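Perguntas frequentes – regras de trabalho com o braço robótico na lavandaria 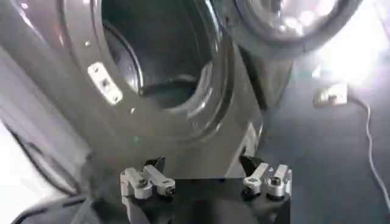

Antes de cada série, o operador confirma a distância de segurança e o limite de força da garra, fixado em 12 N. Nas máquinas de carga frontal, a porta tem de estar toda aberta e a garra aproxima-se do tambor com os dedos afastados. A borracha da porta e a placa do fecho, à esquerda da abertura, são zonas sem contacto.

Quem pode iniciar uma série?
Quem tiver a formação da Pradport em dia. A lista está com Mawar Saragih.

Cabos no chão são permitidos?
Só fora do percurso da base. Os restantes recolhem-se antes do arranque.

O que fazer se a garra tocar na borracha?
Parar, recuar em modo manual e registar a ocorrência. O movimento não se repete sem autorização de Victor Mollel.

De quanto em quanto tempo se verificam os parafusos dos dedos?
A cada 400 ciclos – ou logo, se houver folga.

Onde fica o botão de emergência?
Na mão do segundo operador, sempre.

Última revisão: 2025-04-19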